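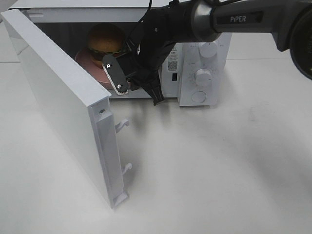 So, Stirnport! I'd been promising Gönül Baysal since October that I'd come to one of their open days, and I finally made it with a spending plan folded up in my pocket and every intention of not being dazzled (I was a bit dazzled).

We want one arm for the training kitchen at Rarcombe, and I'd pencilled in the arm and precious little else. Erhan Akbulut had a look at my sheet over coffee and very kindly added 6 more lines to it. Mounting, spare finger pads, cables, a stop button, staff training, and a bit put by for repairs. Oh dear. 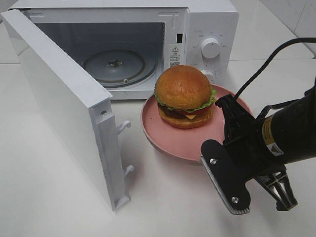 My biggest worry was spending the money on the wrong end of the arm. I'd assumed we'd need some clever hand with lots of joints, and those cost a fortune. But theirs has two fingers with a ridged grey pad for gripping, and the practice things are just as modest – a toy burger on a pink plate, an ordinary white microwave. Gönül told me to price up the props last, and I've moved them to the bottom of the list.

Then there's bench space, which I hadn't budgeted for at all. Ragnheiður Bech reckons you should plan the table first and choose the arm to suit it,

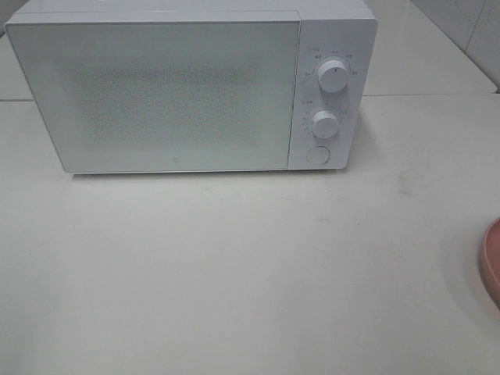 and she's probably right, although our worktops at Rarcombe are shallow and I can see us paying a joiner. Erdal Çınar wants to lease for 7 months and see how we get on. I'd sooner buy, but I've asked Prunditz for both prices, plus delivery.

Lovely people, decent biscuits, awful parking. I'm going back with a tape measure and Erdal.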